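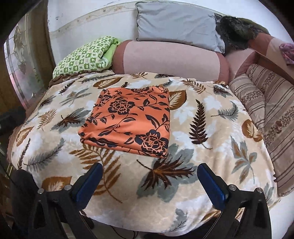 Oranges Tuch mit schwarzem Blumendruck, zusammengelegt; vorn die Finger des Handgreifers.

Start | Projekte | Berichte | Exkursionen | Kontakt

Tücher falten für Maschinen: unser Besuch beim offenen Tag von Plustura

Projektbericht im Modul Robotik und Alltag, Juli 2021

Eigentlich wollten wir in unserem Projekt ja etwas mit Schrauben machen. Schrauben sind dankbar, die bleiben liegen, wo man sie hinlegt, und sie sehen von allen Seiten ungefähr gleich aus. Dann hat Thịnh Đoàn (meine bessere Hälfte in diesem Projekt, zumindest was das Programmieren angeht) die Einladung zum offenen Tag von Plustura in Drorkent gefunden, Thema: weiche Gegenstände. Stoff! Wir haben uns noch am selben Abend angemeldet und unseren Projektantrag umgeschrieben. Die Betreuung hat den Wechsel zum Glück durchgewinkt, allerdings mit der Auflage, dass wir die Vorführung ordentlich dokumentieren und selbst eine kleine Auswertung machen. Beides steht in diesem Bericht, die Auswertung etwas kürzer als geplant, dazu später.

Anreise und erster Eindruck

Ich hatte eine Halle erwartet, mit gelben Linien auf dem Boden und Schutzzäunen. Bekommen haben wir eine Wohnung mit Bett, Decken und Kissen, alles bunt durcheinander gemustert, und ich stand erst mal ziemlich verlegen mit meinen Straßenschuhen in der Tür. Jasper Schouten, der uns durch den Tag geführt hat, kennt diesen Blick wohl schon. Er meinte, ein sauberer Labortisch sei für den Anfang prima, aber kein Mensch lege seine Wäsche auf einem Labortisch zusammen. Wer einem Roboter etwas über Betten beibringen will, muss eben irgendwann an ein Bett ran.

Wir waren eine kleine Gruppe, und das war super, weil man alles anfassen durfte und niemand drängelte. Zuerst gab es eine Einführung am Küchentisch (mit Tee, danke dafür!), danach kam die Vorführung, und am Nachmittag durften wir selbst ran.

Das Werkzeug

Intern heißt der Handgreifer Lã. Man hält ihn in der Hand, vorne sitzen zwei schwarze Finger mit blauen Polstern an den Innenseiten, und eine Kamera fährt immer mit. Das Prinzip hatten wir im Seminar schon besprochen: Ein Mensch macht die Arbeit vor, aber eben mit denselben Fingern, die später auch am Roboterarm sitzen sollen, und die Kamera sieht dabei genau das, was sie am Arm auch sehen würde. Auf dem Papier klingt das fast banal. Wenn man das Ding dann in der Hand hat, merkt man, wie viel man sonst mit den übrigen Fingern erledigt, ohne je darüber nachzudenken. Glattstreichen zum Beispiel. Ich streiche Stoff mit der ganzen Handfläche glatt, und die gibt es bei Lã nicht.

Die Polster sind übrigens entscheidend für den Griff, da hat Jasper richtig ausgeholt. Bei ihren ersten Versuchen war die Oberfläche zu glatt, und dünner Stoff rutschte beim Anheben einfach weg. Danach kam eine Variante, die so gut haftete, dass man das Tuch nicht mehr losbekam, was beim Ablegen auch wieder blöd ist. Die jetzige liegt irgendwo dazwischen. Thịnh wollte natürlich sofort wissen, welche Härte das Material hat, aber das durfte Jasper uns nicht sagen.

Die Vorführung

Gefaltet wurde ein oranges Tuch mit dunklen Blumen, und zwar direkt auf der Plüschdecke. Auf der Decke sind große Blätter und Farne in Braun, Grau und Creme, also auch ein Muster, und zwar ein ordentlich wildes. Ich habe gefragt, warum man es sich so schwer macht. Die Antwort war, dass das Orange sich vom Untergrund noch gut abhebt und der Fall deshalb als mittelschwer gilt. Richtig gemein wird es erst, wenn man eine gemusterte Decke auf einer gleich gemusterten Decke faltet. Ich habe daheim übrigens genau so eine Kombination und schäme mich jetzt ein bisschen.

Eine Aufnahme beginnt immer gleich: Greifer in Startposition, kurz stillhalten, dann zur Kante. Die Kante ist bei dem Tuch gar nicht so leicht zu treffen. Man muss die Finger ziemlich flach an den Stoff bringen, sonst kneift man die Decke darunter mit ein und zieht alles zusammen hoch. Das ist bei den ersten Malen fast jedem von uns passiert, und ein Plüschstoff hält sich hartnäckig fest! Hat man die Kante, führt man sie in einem Bogen hinüber, lässt sie ab und öffnet die Finger erst, wenn der Stoff wirklich liegt. Wer zu früh loslässt, hat eine Falte drin, die vorher nicht da war.
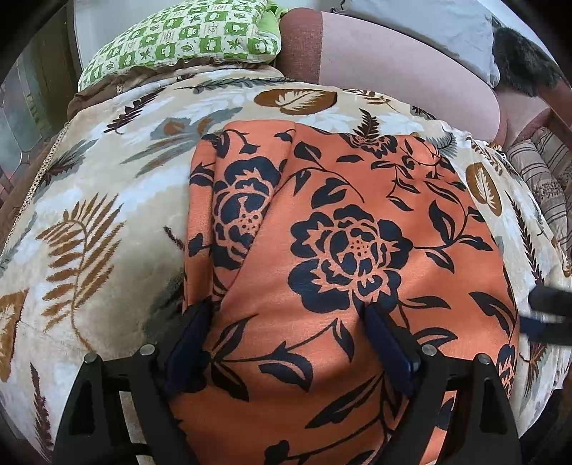 Am meisten Zeit geht tatsächlich für das Ausrichten drauf. Bei den Blüten sieht man sofort, wenn etwas schief liegt, da laufen dann die Stiele schräg über den Falz, und das Auge bleibt dran hängen. Jasper hat uns aber geraten, beim Falten auf die Kanten zu schauen und das Muster zu ignorieren. Ich fand das schwer. Thịnh fand es leicht, aber Thịnh faltet auch seine T-Shirts.

Danach hat er uns in Ilow gezeigt, wie die Aufnahmen weiterverarbeitet werden. Ilow ist die Software, mit der die Leute bei Plustura ihre Durchgänge sichten, schneiden und sortieren. Man sieht das Video aus Sicht des Greifers, darunter läuft eine Kurve mit, die anzeigt, wie weit die Finger gerade offen sind. Schlechte Durchgänge werden übrigens nicht einfach gelöscht! Sie bekommen eine Markierung mit dem Grund, also etwa »Decke mitgegriffen« oder »zu früh geöffnet«, und bleiben im Bestand. Das hat mich überrascht, ich hätte den Ausschuss weggeworfen. Für das Stofftraining stehen im Moment 800 Durchgänge in der Liste, und unsere sind jetzt auch dabei, mit einem eigenen Kürzel für Besuchergruppen.

Selbst gefaltet

Am Nachmittag kam unser Teil. Geplant waren 4 Blöcke, geschafft haben wir 2, und das lag vor allem an mir. Ich halte den Greifer offenbar zu verkrampft, jedenfalls tat mir nach dem ersten Block das Handgelenk weh und ich musste Pause machen. Thịnh hat in der Zeit weitergemacht und wurde merklich schneller. Man sieht es auch in der Kurve: Am Anfang zuckelt die Fingeröffnung hin und her wie ein nervöser Hamster, später sind das schöne glatte Bögen.

Was ich mir für mich notiert habe, und zwar ziemlich unsortiert:

- Ellenbogen locker lassen, sonst zittert die Kamera.
- Vor dem Zugreifen kurz warten. Klingt doof, hilft sehr.
- Nicht über das Bett beugen, der eigene Schatten liegt dann mitten auf dem Tuch.
- Handy auf lautlos (sorry noch mal an alle).

Der Unterschied zum Vorführen mit bloßen Händen ist größer, als ich gedacht hatte. Mit den Händen falte ich so ein Tuch in ein paar Sekunden und rede dabei über das Mittagessen. Mit dem Greifer habe ich kein Wort gesagt und vermutlich auch nicht geatmet.

Unsere kleine Auswertung

Jasper hat uns Daten aus einer älteren Runde vom April mitgegeben, insgesamt 253 Durchgänge, schon fertig markiert. Wir haben uns darin nur eine einzige Frage angeschaut: An welcher Stelle passieren die Fehler? Unsere Vermutung war das Ablegen. Die meisten Markierungen sitzen aber ganz am Anfang, beim ersten Zugreifen an der Kante. Wenn der erste Griff gut ist, geht der Rest meistens glatt, und wenn er schlecht ist, rettet man ihn selten noch. Thịnh möchte das für die Abschlusspräsentation noch als Grafik aufbereiten. Den Vergleich mit unseren eigenen Durchgängen haben wir wieder gestrichen, dafür waren es zu wenige und meine waren, nun ja, meine.

Eine Einschränkung gehört noch dazu: Die Markierungen stammen von verschiedenen Leuten, und was für die eine schon »schief« ist, geht beim anderen noch als ordentlich durch. Wir haben Stichproben gemacht und waren uns zu zweit auch nicht immer einig. Für eine richtige Arbeit müsste man das vorher festlegen, am besten mit Beispielbildern.

Was noch offen ist

Einen Arm, der das Tuch selbst faltet, haben wir an dem Tag nicht zu sehen bekommen, der stand an einem anderen Standort. Das fand ich ein bisschen schade, aber wir sind für den Herbst eingeladen und fahren auf jeden Fall hin! Bis dahin bauen wir an der Hochschule einen eigenen einfachen Greifer nach, erst mal aus gedruckten Teilen und ohne Kamera, nur um ein Gefühl für die Mechanik zu kriegen. Mit dem ersten Satz Finger sind wir schon durch, die Gelenke klemmen noch. Wer in der Werkstatt Tipps zu leichtgängigen Gelenken hat, bitte melden, wir sitzen meistens hinten am Drucker.

Kommentare

mareike_k: Schöner Bericht! Wir hatten beim Nachbau dasselbe Problem mit den Gelenken. Bohrungen nach dem Drucken aufreiben und eine dünne Scheibe dazwischen, dann läuft es.

tobi88: Hat Plustura etwas zu Handtüchern gesagt? Frottee stelle ich mir viel leichter zu greifen vor als so einen dünnen Stoff.

Thịnh Đoàn: @tobi88 Greifen ja, aber die Ecken werden dick und klappen gern wieder auf. Und meine T-Shirts sind gerollt, nicht gefaltet, das muss hier mal richtiggestellt werden.

mareike_k: Gerollt ist auch besser. Bringt ihr die Grafik mit den Fehlerstellen zur Präsentation mit?

Älterer Bericht | Neuerer Bericht | Nach oben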